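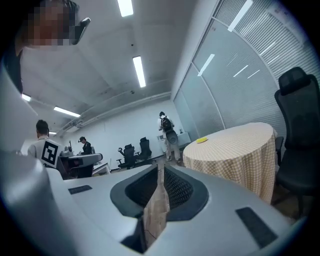 手持夹爪示教采集

手持夹爪示教采集，又称手持式示范采集、无本体采集，是机器人模仿学习中获取训练样本的一种方法。操作人员手握一件外形和开合方式与机器人末端执行器相近的夹爪工具，直接用它完成抓取、放置、折叠、倾倒等动作，工具上的相机和传感器同步记录画面、夹爪开度及空间位姿。记录经整理后用于训练机器人的控制策略。采集时不需要机械臂在场，因而可以在住宅、办公室、商店等普通场所进行。

目录
名称
背景
设备
采集流程
场地与布置
位姿估计
数据格式与标注
质量检查
与其他方法的比较
实例
隐私与安全
局限
相关条目

名称

中文文献中的叫法尚不统一。“手持夹爪示教”强调工具形态，“无本体采集”强调机械臂不参与记录，“便携式示范采集”则多见于产品说明。部分作者把动作捕捉手套、外骨骼手套也归入无本体采集，本条目只讨论带有平行或近似平行夹指的手持工具。

“示教”一词来自工业机器人领域，原指用示教器或手动拖拽的办法逐点记录机械臂的路径。学习系统所说的示教与之有别：记录下来的轨迹一般不直接回放，只作为样本供模型拟合，模型在新的画面下重新生成动作。为避免混淆，一些团队改用“示范”或“演示”。

背景

模仿学习需要成对的观测与动作。观测通常为相机图像，动作为末端执行器在下一时刻的位置、姿态和开合量。早期样本多由遥操作取得，即操作人员通过主从臂、手柄或空间鼠标控制一台真实机械臂，系统同时保存图像和关节数据。遥操作数据与执行设备完全一致，但每个采集点都要配一台机械臂，搬运、固定、校准和维护都占用时间，更换环境也不方便。

另一条路线是直接利用人手操作的视频。视频数量多，来源广，缺点是人手与夹爪的结构差异大，动作量难以准确还原。手持夹爪介于两者之间。操作人员的手臂提供运动，夹指提供与机器人相同的接触方式，相机装在工具上，看到的内容与将来装在机械臂腕部的相机相近。

设备

一套手持采集设备通常包括夹爪本体、夹指、相机、触发机构、存储与供电部分。

夹爪本体多为塑料外壳，内部容纳传动件和线缆，外形要兼顾握持和视野。外壳过大时会遮住相机画面的下半部分，过小则难以容纳电池。外壳在画面中的位置固定不变，一些处理程序会用遮罩把它去掉，另一些则保留，理由是机器人端装有同样的外壳，两边画面可以对应。

夹指可以是刚性的，也可以是软质的。软质夹指在接触物体时会变形，对位置误差的容忍度较高，适合抓取形状不规则的日用品。夹指磨损后摩擦力下降，同一动作所需的握力随之改变，因此夹指按耗材管理，更换时在日志中记下编号。

相机以广角或鱼眼镜头为主。广角镜头能把夹指、物体和周围环境同时收入画面，物体被夹指遮挡时，模型仍可从背景判断工具的运动。代价是边缘畸变明显，墙面、天花板和桌沿在画面里呈弧形，需要事先标定内参。有的设备在镜头两侧加装小镜面，从侧向反射出夹指间的情况，以补充深度线索。

触发机构分扳机式和推拉式两种。扳机式握持自然，但长时间使用后食指容易疲劳；推拉式用整只手发力，夹持力大，精细开合稍差。夹爪开度由编码器读取，也可以在夹指上贴标记，由相机画面推算。

部分设备另配触觉传感器、麦克风或惯性测量单元。触觉数据对插拔、擦拭一类接触较多的任务有帮助，麦克风可记录物体碰撞和摩擦的声音。

采集流程

一次采集一般分为准备、建图、示范、收尾四段。

准备阶段检查电量、存储余量和镜头清洁情况，核对时钟。双手任务使用两件工具，左右两件须先对时，否则动作之间会出现固定的时间差。

建图阶段由操作人员手持工具在场地内缓慢走动或转动，让相机看到桌面、墙角、家具和灯具，为后续定位提供特征点。若场地内物品在建图后被移动，通常需要重做。

示范阶段按任务单逐条进行。任务单写明物体、起始位置和完成条件，例如“将盘子放到桌布中央，松开夹指，工具退回起始高度”。每条示范从静止开始，到静止结束，中间不停顿、不换手。起始位置在各条之间应有变化，全部从同一点开始的数据会使模型只认识这一点。失败的示范不立即删除，先打上标签，由后续人员决定是否保留。含有纠正动作的片段，如物体滑脱后重新抓取，在一些项目中单独成集，用来训练模型的恢复能力。

收尾阶段导出数据，填写日志，把物体归位。日志至少包括场地编号、工具编号、任务编号、操作人员代号和异常说明。

场地与布置

手持采集的一个主要用途是扩大环境的多样性，所以场地的选择与任务本身同样重要。桌面的高度、桌布的花纹、灯光的位置、背景中的人员走动，都会进入训练画面。背景完全相同的数据容易使模型把某块墙面或某件家具当作判断依据，换一个房间后成功率便会下降。

布置时常见的做法有更换桌布和托盘，改变椅子、柜子的位置，在不同时段重复同一任务，以及同一间屋子里安排几组人同时工作。多组并行时，各组之间要留出走动距离，并约定哪一侧的通道不放杂物。

照明方面，条状荧光灯在广角画面中容易形成过曝的亮斑。工具朝上翻转时相机会直接对准天花板，曝光随之骤变，桌面随即变暗。处理办法包括锁定曝光、降低增益，或者在任务单里限制工具的翻转角度。玻璃隔断会反射灯光和人影，反射中的特征点随视角移动，对定位不利，必要时可放下百叶帘或贴不透明的膜。

场地内有时布置黑白方块图案的基准标记，用来提供已知尺寸的参照。标记可以贴在桌面、墙面或设备外壳上，也可以固定在人员身上，以便外部相机跟踪其位置。标记须保持平整，弯折或反光会使检测失败。用作静态参照的标记与随人移动的标记应使用不同编号，并在配置文件中分别列出。

位姿估计

工具在空间中的轨迹是动作数据的来源。常用办法有以下几类。

视觉惯性定位。由工具自带的相机和惯性测量单元计算位姿，无须外部设备，适合频繁换场。在白墙、纯色桌面等特征稀少的地方容易丢失，靠近大面积玻璃时也容易漂移。

外部光学跟踪。在房间四周安装相机，跟踪工具上的反光球或标记。精度高，但需要安装和标定，遮挡时会中断，操作人员俯身时尤其如此。

专用追踪器。把成品追踪模块装在工具上，由模块直接输出位姿。使用简单，重量有所增加，模块之间的坐标系需要统一。

无论采用哪一种，都要求出相机坐标系与夹爪尖端坐标系之间的固定变换。外壳受过撞击或相机拆装后，这一变换应重新测定。动作通常以相对位姿表示，即每一步相对于当前夹爪位置的变化，从而不依赖房间里的绝对原点。

数据格式与标注

原始数据以视频文件和带时间戳的传感器文件保存，整理后按条切分。每条示范含图像序列、位姿序列、开度序列和一段文字说明。文字说明用于语言条件策略，写法有固定句式和自由描述两种。固定句式便于检索，自由描述更接近用户将来下达指令的方式，两种并存的数据集较为常见。

切分可以由人工完成，也可以依靠操作人员按键留下的记号。按键记号省时，但操作人员常在动作完成前就松手按键，使结尾缺失，故自动切分后仍需抽查。

同步误差是整理阶段常见的问题。图像从曝光到写入存在延迟，编码器的读数几乎即时，两者若按写入时间对齐，夹指在画面中尚未闭合而数值已经归零。通行的做法是录制一段快速开合的片段，量出延迟后统一扣除。

质量检查

检查分为自动与人工两步。自动检查剔除位姿丢失、帧间跳变过大、开度超出量程、时长异常的片段。人工检查由未参与采集的人观看，判断任务是否完成、动作是否流畅、文字说明是否相符。

另一种检查是回放，即把轨迹交给机械臂在同一布置下执行，看是否能到达。人手臂的活动范围和速度与机械臂不同，有些在手持时很轻松的动作，机械臂会遇到关节限位或奇异位形。回放不必逐条进行，按任务抽取即可。抽到的片段若无法执行，应检查同一操作人员当天的其余数据。

与其他方法的比较

遥操作得到的数据与机器人端没有形态差异，力和关节信息完整，但速度较慢，操作人员需要较长的训练。手持夹爪上手较快，动作接近人的自然速度，缺少关节数据，对力的记录也较弱。拖动示教适合路径固定的工位，操作人员的手和身体会进入画面，用于视觉策略时须另作处理。仿真采集可以大量生成样本，且能取得全部状态量，柔性物体和液体的模拟仍较困难，渲染画面与真实画面之间也有差距。

实际项目中多种来源常混合使用。较为典型的安排是以手持数据覆盖不同场地，以少量遥操作数据对准目标机器人，再以仿真数据补充罕见的物体摆放。混合比例没有通用的数值，通常通过对照训练确定。

实例

Stanby 项目是以手持夹爪为主要工具的室内采集项目，场地位于 Porkusville 的一处办公楼内，任务以餐具摆放、桌面整理和衣物折叠为主。项目设3个采集区，每项任务收录200条通过检查的示范，操作人员每工作55分钟休息一次。该项目的任务单规定，同一块桌布不得连续用于两项任务，椅子在每次换班时重新摆放。

Stanby 的数据整理采用 Stulel 工具包。Stulel 提供对时、切分、遮罩和回放预览功能，配置文件为纯文本，一个场地对应一份。其早期版本在导出双手数据时以左手工具的时钟为准，右手工具掉帧后会出现错位，11月的版本改为以独立的主时钟对齐。早期版本导出的数据须重新处理后才能与新数据合并。

Gowda 数据集由该项目公开的部分数据组成，收录48项任务，划分为训练与留出两部分。留出部分按场地划分，训练集中出现过的房间不会出现在留出集中，用来衡量模型在陌生房间里的表现。数据集附有各任务的物体清单和起始位置草图，未附触觉数据。3月24日发布的修订版更正了折叠类任务中若干左右颠倒的文字说明。

隐私与安全

广角相机安装在手部，随动作不断改变方向，旁人的面部、屏幕和文件很容易被摄入。公开数据前一般对人脸作像素化或模糊处理，对可辨认的屏幕内容作遮盖。自动检测对侧脸、俯视和仰视角度的人脸漏检较多，离镜头很近的操作人员自身的面部也时常漏掉，需人工补查。采集区入口应张贴告示，在住宅内采集须取得住户的书面同意，声音数据需要单独征得同意。

安全方面，手持工具没有驱动臂，碰撞风险低于机械臂，主要问题是疲劳和重复性劳损。工具的重心若偏离手掌，腕部负担明显增加。刀具、热水和易碎物品的任务应减慢速度，旁边不安排其他小组。与运行中的机器人同处一室时，两者的工作范围需要分开。

局限

手持数据只能反映夹爪可以完成的动作，依赖手指灵巧操作的任务不在其内。人会不自觉地利用工具以外的信息，例如转头查看物体背面，相机并未记录这些信息，模型因此缺少作出同样判断的依据。为减轻这一影响，有的项目要求操作人员只看工具相机的实时画面进行操作，速度会因此下降。

不同操作人员的习惯也会造成差异。同一只杯子，有人夹杯沿，有人夹杯身，两种方式在数据中混杂时，模型可能给出介于两者之间的动作而抓空。能够表示多种动作分布的策略模型可以缓解这一问题，任务单对抓取部位作出规定也有作用，但规定过细又会减少数据的多样性。

此外，工具型号更新后，旧数据中的夹指长度、相机高度与新设备不一致，能否继续使用取决于差异大小。常见的处理是在数据中写入工具型号，由模型在训练时区分，或按新的标定参数对画面作重投影。

相关条目

模仿学习
遥操作
末端执行器
鱼眼镜头标定
基准标记
视觉惯性里程计
拖动示教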